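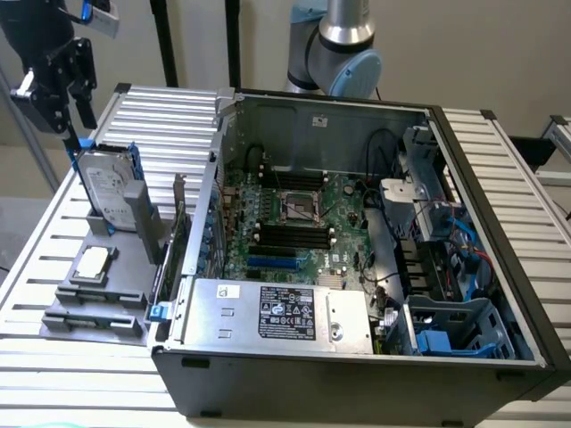
Dell tower on its side, panel off. Socket open, memory slots bare.

Rebuild gallery, the Dell. Sun 3 June. Quick one as the Nokorstead lot want their towers back and I've still got a pile of them to get through. Captions short, sorry, will tidy up later (I said that in December too).

For anyone new to the Jendside page: old office towers come in, get stripped, cleaned, parts checked, put back together and sent out again. This one's a plain old green board, blue tabs on everything you're meant to pull. Love that about these. Hardly need a screwdriver. Drive cage is full of cable as usual, blue, red, black, will need re-tying at some stage.

Paid 40 dollars for it with the power supply in. Fair enough I thought.

Parts tray next. Grey plastic, processor gets its own spot so it isnt rolling round the bench with its underside getting scratched.
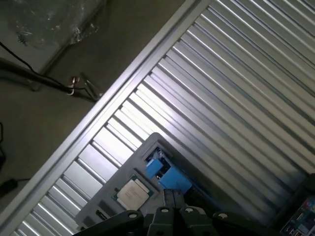 Martinelli reckons a tray is overkill and an egg carton has done the job for years, colour of your choice, no cost at all. Also wanted to know if we're still doing the Tulon paste or went back to the cheap stuff.

Still Tulon. Almost 11 tubes left from the bulk order so that's us sorted for a good while. And no to egg cartons, they shed bits, and cardboard fluff in a socket is a rotten way to spend an afternoon.

Order I do them in, since it gets asked: processor, lever down, memory, then paste and cooler last. Check the little corner mark on the chip before it goes anywhere near the socket. If the lever feels wrong, stop. Lift it, look again. Bent pins are a write off unless you've got very good eyes and a lot of patience, I have niether.

Chip in its square pocket below, with what look like memory sticks in the long slots beside it.

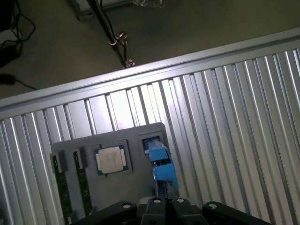

Memory goes in as pairs, firm push both ends till the clips come up. Then cables, then side panel, then a sticker with the job number. This one is 205 on the sheet. 404 is the one with the dud fan, please don't grab it by mistake, it's going for parts.

More pics when the next batch is on the bench.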